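Hasum single-bowl kitchen sink, black

Item: Hasum 50
Sold by: Sinilton Kitchen & Bath
Page updated 19/05/2022

The Hasum is a long rectangular sink in a dark finish, made for people who wash large pans and baking sheets by hand. It has one bowl and no divider. The drain sits at the back, which leaves more room in the cabinet below for a trash bin or a water filter.

Most customers order it with a tall single-lever faucet. We stock the Cuesta in stainless steel, and it goes with both dark and light counters. Check the height under your wall cabinets before you order a tall neck. If you have a window behind the sink that opens inward, check that too.

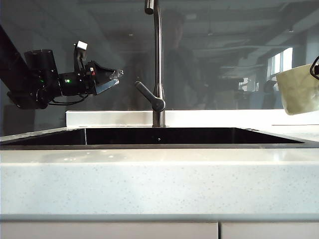 The faucet hole is not included in the price of the sink. Your counter shop will drill it. Ask them to leave at least 2 inches behind the faucet so the lever can move freely and you can get a cloth in there.

Care: rinse the bowl after use and wipe it with a soft cloth. Hard water spots show more on a dark sink than on a steel one. A little white vinegar in warm water takes them off. Do not use steel wool or scouring powder.

In the box: sink, basket strainer, mounting clips, paper template.

Delivery takes around 9 working days. Unused sinks can be returned within 30 days in the original box. For questions about cutouts, ask for Malte Voß at the Sinilton order desk.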